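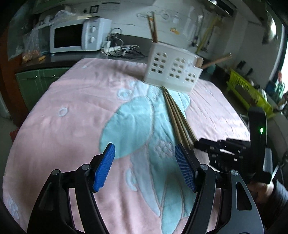
Fig. 1. Chopsticks and holder, kitchen bench behind.

Week 9 notes – Small Kitchens, Small Stuff

Hi all! These are my notes from the session on utensils, typed up a bit more neatly than what I scrawled on the whiteboard (sorry, Nima, I know you were squinting). Bring them along in January when we start on cupboards.

So, chopsticks. We spent ages on them and I'm glad we did, they're a great little case study. In Fig. 1 you've got light wooden ones lying out on the blanket and dark ones standing in the white plastic holder, and I'd sort by colour before anything else. Pair them up, tips together, and put any odd ones aside until you've been through the cutlery drawer.

I like an upright holder with holes in the sides, like that one. Air gets in, and you can see when there's gunk at the bottom! Wash the holder too, please. Els asked how often and I said weekly, then went home and looked at mine – make it twice a week.

Dry everything before it goes back in. I lay mine on a tea towel overnight, but Zohreh stands hers tips up in a jar by the window and they've lasted her years, so pick whichever suits your bench.

Next, the microwave top. Most of us use it as a shelf (me included, bread bags mainly). Check your manual for where the vents are and keep those clear. Cables and power strips want to be well away from the sink, and untangled if you can face it.

Hanging utensils on the wall is lovely in a tiny kitchen. Keep it to the ones you grab every day, or you'll be dusting ladles forever.

For next time: empty one utensil pot at home, sort it, and write me half a page on what you kept and where it went. Yasaman has the spare Tonach worksheets if you missed out. Send your half page to me by Dec 8, 2019, and put your name on it this time!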